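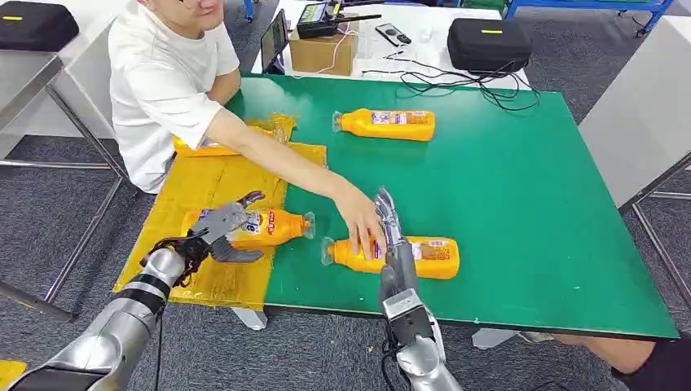

Luana, on the hand budget for Fokholm: I would not put all of the money into the second pair of hands yet. The Bekon quote covers hands only. Wrist wiring, spare finger joints and a bench controller are separate lines, and we left them out last time. The bottle task also needs a person at the table. With a hand on the bottle next to the robot fingers, that operator is a second salary line for as long as we are collecting, and the sheet has no row for it. The crinkled yellow plastic under part of the bottles costs nothing, but please keep it in the task list as its own surface. Grip settings for the bare green top should be budgeted as separate tuning time.

My proposal is 3,000 for spares and wiring, 1,000 for table fixtures, and the second pair moved to August. Deming can confirm the lead time with Andrade.

Roman

Luana Macedo wrote:
> Roman, Xinyi,
> I need equipment numbers for the Fodia order by Saturday.
> Current draft has 2 pairs of hands and 5 service visits.
> Is anything missing? Zixuan thinks the service visits
> could be cut – I would like a second opinion before I
> change the sheet.
> Luana

PS: keep the visits. Remote support does not cover finger replacement.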